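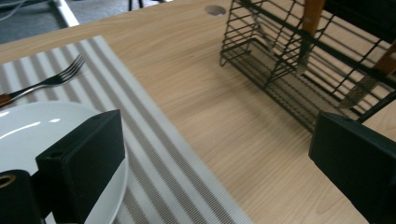 Slide 1. Table station, wrist view: place setting at left, dish rack at upper right.

Speaker notes, Cornum open day, 23/09/2018
Speaker: Rosaura Inga. Questions on hardware go to Fredy Cabrera.

Leave the slide up while people sit down. Start when the side door is shut.

Point out the two black fingers first, then the fork. The task is clearing: fork and plate go from the striped mat to the wire rack. Visitors will see it run at the Kollus station after the talk, 2 groups, Brudness staff in the first.

Fork. Metal tines, brown handle. The tines are shiny and give highlights under the overhead light, and the depth estimate suffers there. We grasp on the handle. Mention that the fork lies across the stripes, so the edge detector gets lines in two directions. Quintero will ask about this - the answer is in the December report, section 4.

Plate. White, glossy, round. Grasp at the rim only. Closing speed is reduced for the plate, 61 percent of the fork setting. Do not promise bowls.

Rack. Thin black wire, rectangular cells. Hardest part of the talk, go slowly. The wires throw a crosshatch shadow on the wood and the early model took shadow for wire. Training set then was 400 episodes. Current set is 560, with the lamp moved between sessions. Say the number once and move on.

The rack already holds other items, a wooden handle, another wooden piece and a gray flat blade among them. Placement has to find a free cell. If someone asks about a full rack: the arm stops and waits for the operator.

Skip calibration unless asked. Fredy has the backup slide.

Walk to the station. Visitors stay behind the tape - repeat this at the door.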